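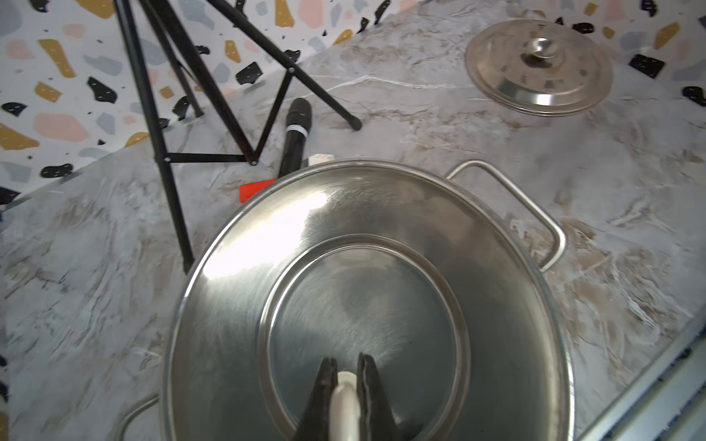 Vavar kitchen inventory, stockpot and lid section. README for whoever picks up the list after me. Covers the big pots, their lids, and the odds and ends that end up near them. Does not cover frypans, trays or the knife roll (Wanpen has those, separate sheet). Main rule, learned the slow way: log pot and lid as two items, always. The large stainless pot with the pale knob on its lid is one row for the pot and one row for the lid. Lids with a metal knob get their own rows too, even when they're sitting on the bench a short way from a pot they look like they belong to. Looks like isn't good enough. Try it on, then write it down.

Status
277 rows as of February. 19 still flagged "lid unmatched". 3 flagged "pot unmatched", mostly from the Jitpraphai boxes.
Checked by Nilmini Jayawardena and me. Second pass by Oranuch Hemmin, not finished.

Columns
item_id: running number, never reuse one, even if the item's gone to the op shop
kind: pot, lid, rack, other
size: rim to rim, inside, in cm. Not the handles. Please not the handles
knob: pale / metal / dark / missing
handles: loop, long, none
finish: brushed, polished, enamel
home: shelf code
notes: free text, keep it short

Knob colour is the quickest way to tell lids apart from across the room, hence its own column. Early rows have "white" and "cream" and "ivory" for what I'm fairly sure is the same knob. All changed to pale. If you find one I missed just fix it.

Finish is a pain. Under the bench lights a brushed lid can look polished on one side and dull on the other. Tilt it, run a thumbnail accross it, decide. When in doubt put brushed.

How to measure
Lid off, pot upright on the bench. Tape across the inside of the rim, widest point, twice, quarter turn between. If the two readings disagree the rim's been knocked and that goes in notes. Lids: measure the outer edge, then the inner ring where it sits down into the pot if it's got one. Inner ring goes in notes for now, probaly should be a column.

Don't stack while measuring. Vichien stacked while measuring and we lost most of an arvo.

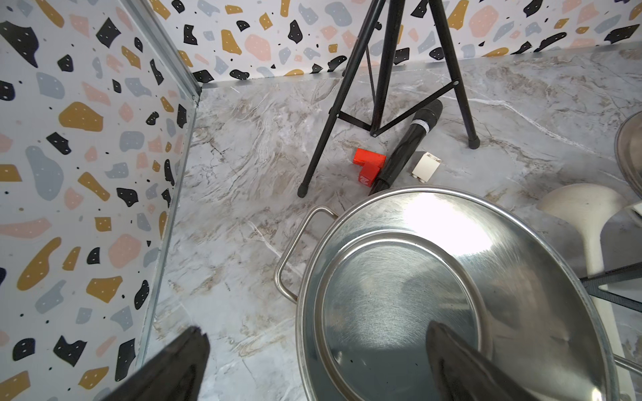
Floor items. Anything on the floor when you do the count still gets a row if it's on the list, with home set to FLOOR, and then you move it afterwards and update. Don't tidy first and count second, the whole point of the home column is to find out where stuff really ends up. Pots on the floor need a wash before they go back on a shelf, add "wash" in notes so the next person knows. Stuff that isn't kitchen (leads, mics, stands, kids' blocks, whatever) kind = other, one line for the lot, no measuring.

Known problems
Rows 1 to 15 were done with the old soft tape, which had stretched. Sizes there read small. Redo when someone's got time.
Two shelf codes for the same shelf, B2 and BB. Use B2.
Loop handles: a few entered as "long" by mistake, from when the dropdown was in a different order.
"Missing" under knob sometimes means missing and sometimes means I forgot to fill it in. Sorry.
Brulance lids are listed by the supplier's size, not ours. Don't match on those numbers.

Matching
Sort by size, then finish, then go stand in the kitchen and put lids on pots. No way round it. A good match sits flat and doesn't rattle when you turn it by the knob. If it rocks, not a match, even if the sizes agree on paper. Once matched put the same pair code on both rows, e.g. P07 on the pot and P07 on the lid. Spare lids keep pair code blank. Don't chuck spares till Kamonchanok Kongkaew has had a look, she has pots at the Trudance kitchen with no lids at all.

Using the list
Take a copy, don't edit the master at lunch when three people have it open. Send changes to Nilmini. Anything bigger than a typo, tell me as well.

To do
inner ring column
redo rows 1 to 15
finish the Jitpraphai boxes, still two under the stairs
labels for shelf D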